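自転車のブレーキが鳴く話の続き

2018-01-17

前に書いた自転車の後ろブレーキの件、ようやく片付いたので残しておく。同じ症状で検索してくる人がいるらしく、去年の6月に書いた記事がいまだに一番読まれている。あの記事の結論は半分間違っていた。先に訂正しておくと、原因はシューの摩耗ではなく、リムの汚れとシューの角度の両方だった。

乗っているのはプリルノ(Prirno)の古い通勤車で、知人のアフロザ・シクダルさん(Afroza Sikder)が引っ越すときに譲ってもらったものだ。前後ともVブレーキ、内装ではなく外装の変速がついている。片道11キロの通勤に使っていて、雨の日は電車にする。屋根つきの駐輪場に置いているので、車体の傷みは少ないほうだと思う。

症状は、下り坂で後ろを握ると甲高い音が出るというもの。止まりかけのときが一番ひどく、信号待ちの人が振り返る。効き自体は悪くない。前の記事では、シューが減って固くなったのだろうと書き、クティス(Kutis)の安いシューに替えて静かになったと報告した。ところがひと月ほどでまた鳴り出した。新品に替えた直後は何を付けても静かなのだと思う。

秋のあいだは放っておいた。音がするだけで止まれるし、帰りが遅い時期でもあった。年が明けて時間ができたので、正月休みの終わりにやり直すことにした。

まずリムを拭いた。乾いた布で拭いてもほとんど取れず、無水エタノールを含ませると布が真っ黒になった。スポークの根元側に帯のように汚れが残っていて、ここは指に布を巻いて少しずつやるしかない。パーツクリーナーを使う人もいるが、タイヤに飛ぶのが嫌なので私は使わない。後輪だけで布を使い切り、前輪は翌日にまわした。

次にシューの表面。外してみると、金属の細かい粒が食い込んで光っていた。千枚通しの先でほじり出し、平らな板に紙やすりを置いてその上で軽くこする。番手は何でもいいと思うが、手元にあったのは240番だった。つるつるした面が消えて、全体がつや消しになったところでやめる。削りすぎても得はない。 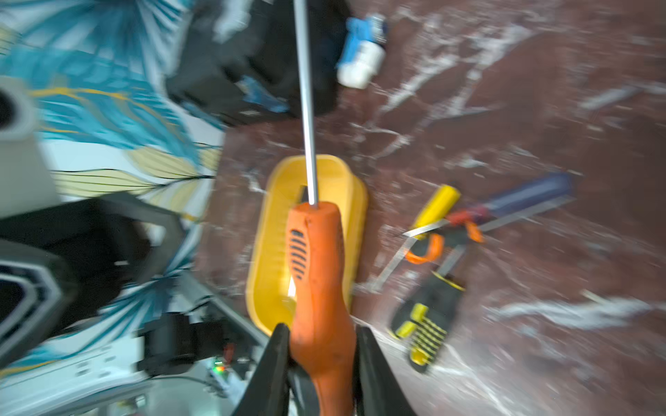

問題は角度のほうで、こちらに時間がかかった。シューは前側が先にリムへ当たるように、わずかにハの字にして付ける。トーインという。前回はこれを知らず、リムにぴったり平行に付けていた。平行でも鳴らない自転車は鳴らないらしいが、私のは鳴る。

やり方は、シューの後ろ端とリムのあいだに厚紙を一枚はさみ、レバーを握ったまま固定ボルトを締めるだけだ。書くと簡単だが、締めるときにシューが一緒に回る。右側はうまくいっても左側が上を向く。輪ゴムでレバーを縛っておき、片手でシューを押さえて、もう片方の手で少しずつ締めるとどうにか収まった。厚紙は名刺を使った。二枚重ねると角度がつきすぎて、レバーの感触がぐにゃっとする。

上下の位置も見ておく。高いとタイヤをこすり、低いとリムから外れる。タイヤに当たるのは危ないので、そこだけは何度も確認した。

最後に左右のばねの強さをそろえる。アームの根元にある小さなねじを回すと、締めた側がリムから離れていく。半回転ずつ回して、そのたびにレバーを何度か握り、落ち着いたところを見る。いっぺんに回すとどちらに寄ったのかわからなくなって最初からになる。一度やった。

試し乗りは近所の坂で、音は出なかった。それから二週間近く通勤に使って、鳴ったのは霜のおりた朝に一度だけ。走っているうちに消えたので、水気のせいだろう。夏に同じことを書いてまた鳴り出した前例があるから、治ったと書くのは春まで待つことにする。

費用も書いておく。エタノールと紙やすりは家にあったものなので、今回買ったのは布だけ。シューは夏に買ったクティスのものをそのまま使っている。前の記事を読んで同じシューを注文した人がいたら申し訳ない。物は悪くないが、買い替える前にリムを拭いて角度を見たほうがいい。

ついでに前ブレーキのワイヤーも見たら、レバー側の出口で一本ほつれていた。切れるまでにはまだ間がありそうだが、片道に下り坂が二つあるので早めに替える。ワイヤーはスクムデン(Skumden)の店に在庫があるのを確かめてあり、次の休みに取りに行く。アウターも一緒に替えるかどうかは、抜いてみて錆の具合で決める。

コメント欄で、ディスクブレーキの音についても聞かれていた。持っていないのでわからない。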